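About Medow

Medow makes and repairs woven baskets for kitchens, greengrocers and farm shops. The firm was set up by Mimoza Georgiou in a single room on Fistden and now works from two units on the same street. Eleni Georgiev runs the weaving floor.

We produce 16 standard patterns. Most are for dry storage of vegetables, where the main requirement is that air can pass through the sides and base. The base is woven in rows of twisted cord over thin ribs, with the spacing set by the pattern card. The side walls are worked more openly. Rims are wrapped by hand in close turns of cord, with each turn pushed up against the last before the end is tucked under.

Carrots, peppers and other firm vegetables can go straight on to the weave. For onions and potatoes we suggest a paper liner, as loose skin and soil collect between the rows. Baskets should be brushed out dry. If one has to be washed, use cold water and leave it on its side away from a radiator until both faces of the base are dry — a day is normally enough.

Repairs are taken on any basket with a sound base, including those made elsewhere. Rim rewrapping takes 9 working days. In the year to November we rewrapped 241 rims and replaced 70 handles. Prices are on the Repairs page.

The Hayashi range, with squared corners and a deeper wall, is made to order. The Prirnura range is round and is kept in stock in three sizes. Trade customers may ask for a sample of either before ordering.
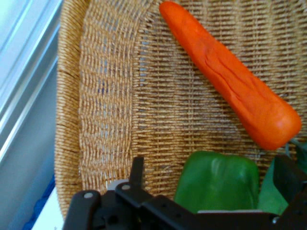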